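Visit report: Jalelard test hall, Kurevthorpe

The March visit was arranged to look at one fault. Jalelard runs two-arm cells for small-container handling, and over the winter one of them had begun stopping in mid-task with a position error on the left wrist. Our host was Tsz-kin Yuen, who handles maintenance for the hall.

The log held 1799 completed cycles before the first stop. After that the stops came at irregular intervals, always with the left arm extended and the wrist turned inward. The controller, a Gurkomska unit, reported a lost encoder signal and cut drive power. The brakes held each time. On the second stop, however, an operator reached in to take the container out of the gripper before the cell was locked out, and the arm was re-enabled from the panel while his hand was still on the table. He was not hurt. Jalelard classed it as a safety incident and took the cell out of production.

Yuen traced the signal loss to the external cable. The conductor had broken inside an intact jacket, close to a clip, where the bend was tightest. A continuity test at rest passed; the break opened only under flexing. The replacement was run with more slack, and the cell now works at reduced speed on trial.

We watched part of a trial run in the early afternoon.
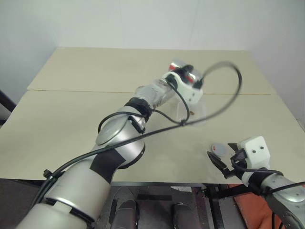
Left arm over the table with a clear plastic container at the gripper; the cable loop is at upper center.

The longer loop raises a new question – snagging – and Yuen has asked Tse, the integrator, for a guided route along the forearm. Until it is fitted, the cable is inspected every 100 cycles and replaced at about 2000. The panel enable has been moved behind a key switch, and the key goes with whoever enters the cell.

We asked for a copy of the revised lockout sheet. It was still in draft.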